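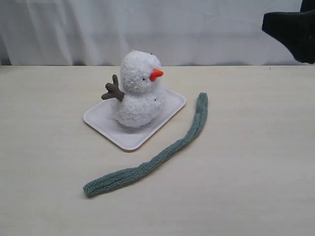

Winter craft fair at the Rahimi hall

We got to the Rahimi hall on Wednesday, just after the doors opened at 2. Entry was free and coats went on the rack by the stairs. The hall was built in 1852 and the heating is not much newer, so keep a sweater on.

Most of the ground floor was yarn and soft toys. The snowmen come as two fluffy white balls, one on top of the other, with an orange-red nose and a brown corduroy arm shaped like a twig. Golshifteh Sadeghi had a whole table of them and was taking orders through December. She told us the curly white yarn sheds when you cut it, and she sweeps up every hour.

Knitting was next to that. Banafsheh Kazemi showed long narrow strips that can be left as they are or sewn together into a scarf. A grayish-green one was my favorite.

Upstairs, Zudetti sold buttons and beads by weight. The line was long and we gave up on it.

Tea and lentil soup were served in the back room until 5. Parking is behind the building, and the number 346 bus stops across the street.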